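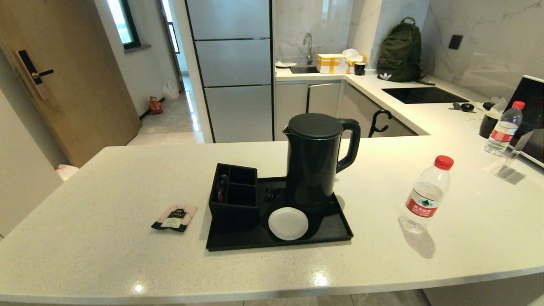 Page last changed: 2021-05-17

Flutport kitchen recordings: minutes of the working meeting

Present: the recording team, the labeling team, and one person from the Jillent model group on the phone. The Plaluvville site did not join and sent written notes, which were read out.

Item 1. Minutes of the last meeting

Accepted with one change. The line saying the tea tray task was "finished" now says "recorded." The labeling team pointed out that these are different things and asked that the word "finished" be kept out of the minutes until somebody has trained on the data and looked at the result.

Item 2. The tea tray task

Recording reported that the island setup is in use: black tray, electric kettle, white saucer, the caddy with its compartments, and a tea sachet lying on the counter to the left of the tray. The task is to pick up the sachet and put it in the caddy.

Labeling was not convinced the examples teach what the task sheet says they teach. Their main points:

The sachet starts on the left of the tray in nearly every example they have opened. A model could learn "reach left of the tray" and score well without ever finding the sachet. Recording answered that the sheet asks for a varied start position. Labeling answered that the sheet may ask for it but the recordings don't show it.

The tray, the kettle and the caddy are all black. The small black items between the caddy and the kettle are partly hidden from the head camera, and labelers have been guessing where one ends and the next begins. Labeling does not want guesses passed on as labels. Agreed that anything a labeler can't separate is marked "unclear" and left alone.

The counter is glossy and speckled, with a bright spot near the front edge. Jillent said the model should cope with it. Asked what that was based on, Jillent said on experience with other counters. Noted without agreement.

Item 3. Water bottles

There is a clear bottle with a red cap to the right of the tray and another on the counter farther back. The task sheet mentions neither. Labeling asked whether they are part of the task, part of the background, or somebody's drink. No one present could say for certain.

Jillent would like them to stay, on the grounds that real kitchens have things in them. Labeling had no quarrel with that but said clutter only helps if it changes. A bottle that stands in the same place all day is a landmark. Recording will move or remove the near bottle between examples and write down which.

The same goes for the back counter, where there is a backpack against the wall, some boxes and a laptop. Plaluvville's notes said they clear everything before they record. Jillent thinks Plaluvville's kitchen looks like a showroom. Both sites will carry on as they are for now, and the difference goes in the site notes so that it isn't discovered later.

Item 4. Failed attempts

Recording has been deleting attempts where the sachet is dropped or missed. The group was surprised to hear this. The Jillent plan calls for failures to be kept and tagged. Recording said the upload form has no tag for a failure, so there was nowhere to put them. Labeling said a success rate worked out from a folder with the failures taken out is not worth quoting, and asked that the figure in the draft report be dropped. Dropped.

From now on nothing is deleted. Until the form is fixed, failures go in a separate folder with a one-line note.

Item 5. The Sjöberg proposal

Sjöberg has offered to label the backlog automatically. Their sample covered 2 recordings. In both, the saucer was labeled as a lid. Jillent considers this a small matter that can be corrected with a name list. Labeling considers it a reason to see a larger sample, chosen by us. The larger sample will be asked for. No money is to be committed before it comes back.

Item 6. How many examples are enough

Jillent asked for more. Labeling asked what number would count as enough and what test would show it. Jillent did not have a number. Labeling repeated its view, on record since December, that more of the same start position adds hours and very little else. Carried over.

Actions

Recording: vary the sachet start, including right of the tray and behind the saucer. Keep all failures. Log the bottle.

Labeling: write up the "unclear" rule and send it to both sites.

Jillent: add a failure tag to the upload form. Propose a test on a counter the model has not seen.

Plaluvville: send examples with the counter left uncleared, for comparison.

Next meeting when the Sjöberg sample is in.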